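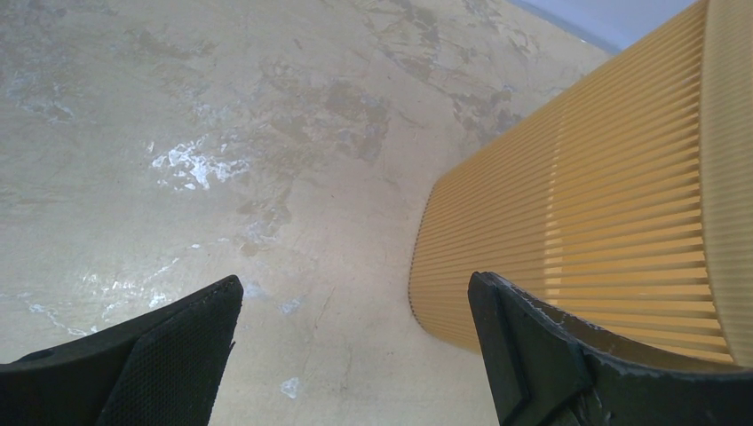
January, 3:40 pm, Grorngate bay

Filter pick rules, going over them again before the Stosum runs.

Floor picks: open fingers wide first, then come down. Never close on the pleats from the side at full force, medium creases and the part is scrap. Force cap stays at setting 3 for anything pleated. Delia Painemal wants it locked in the config, I agree, not done yet.

Pads: check before every block of runs. Grip face clean, no grit stuck in the texture. Scuffs on the outer shell are OK, log them. Scuffs on the pad = swap.

Nobody inside the tape with the arm enabled. Reaching in to nudge a filter counts as inside. E-stop, then reach. Same for sweeping up.

Log at run 681, next pad check due at 1,163. Write the number down at teh time, not after lunch.

To do: ask Sulemana re end cap grasp, is it allowed or not, rule sheet says both. Reprint sheet once thats settled.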